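Party Messaging After a Lost Election
Handout 5: Reading strategist advice as evidence 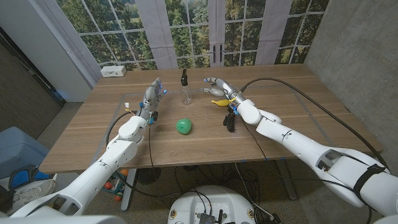
Dosuna wrote in reply to the last handout that strategist quotes should be left out of a course on party messaging altogether, given that the people who offer them are paid to be noticed. The objection has some weight. A consultant on a panel show is speaking to clients, donors and bookers as well as to viewers. The quotes stay in the course for a limited purpose: they record what a party's professional class was willing to say in public at a given time. They are weak evidence about voters.

1. Terms

Message: a claim the campaign wants repeated, stated in one sentence.
Frame: the set of assumptions a listener has to accept before the message makes sense.
Tone advice: guidance on how to sound, with no change in what is proposed.
Position advice: guidance to adopt, drop or delay a policy.
Post-mortem: any account of a loss published by the losing side or its allies.

Most public advice after a loss is tone advice. It costs little to give. A strategist who says "stop talking down to people" offends no organized group inside the party. A strategist who says "drop the fuel tax" offends several.

2. The standard post-mortem

Post-mortems follow a regular order. The first reports appear within days and blame the candidate or the staff. The second group, a month or more later, works from exit polls and blames the message. The third group uses voter file data and is usually more cautious. Press attention runs in the opposite direction: the early reports get the coverage and the file-based studies get very little.

Two problems recur in the first and second groups.

(a) Selection on the outcome. Only losing campaigns are examined. If winning campaigns used the same language, the language cannot be the full explanation.

(b) Late deciders. Writers assume that the final weeks settled the result. In most contested races the share of voters who report deciding late is small, and their recall is poor.

3. Worked case

Suppose a party loses a state senate seat in a district where it had held 60 percent of the two-party vote in the prior cycle. A consultant says on television that the party "sounded angry." Before accepting this, check the following.

Turnout. Did the party lose votes to the other side, or did its own voters stay home? A drop in raw votes for one party with no gain for the other points toward turnout.
Candidate change. Was the incumbent on the ballot?
District lines. Were the two elections held on the same map?
Comparison seats. Did neighboring districts with different messaging move the same way?

If the neighboring seats moved together, a local tone explanation is not needed. It may still be true, but the data do not require it.

4. Sample size

Students regularly ask how large a poll must be before subgroup findings can be used. The practice poll for this unit has 2071 respondents. The margin for the whole sample is around 2 points. For a subgroup that makes up a twentieth of the sample, the margin is far wider, and a shift of several points between waves may be noise. Published articles often report such shifts without the subgroup size. When the size is missing, treat the finding as unreported.

Weighting makes this worse. A small subgroup weighted up to match the electorate has a lower effective size than its raw count suggests.

5. Who gives tone advice, and to whom

Advice aimed at a party from inside it tends to name a faction without using the faction's name. Words such as "activists," "elites," "the base" and "the establishment" do this work. When coding a statement, record the word used, then record separately which group you believe is meant. Keep the two columns apart. Coders agree well on the first and poorly on the second.

Advice aimed at a party by its opponents should be coded in its own category. It is often written for the opponents' own readers.

6. For the next meeting

Read the Nouri packet, sections 2 and 3. Section 4 may be skipped.
Code the five statements at the end of the packet as tone advice, position advice or mixed.
Bring one post-mortem of your own choosing, any country, with the publication date and the date of the election marked at the top.

Written work is due March 10, 2021. Submit through the Zekaton page. Paper copies are accepted if the page is down.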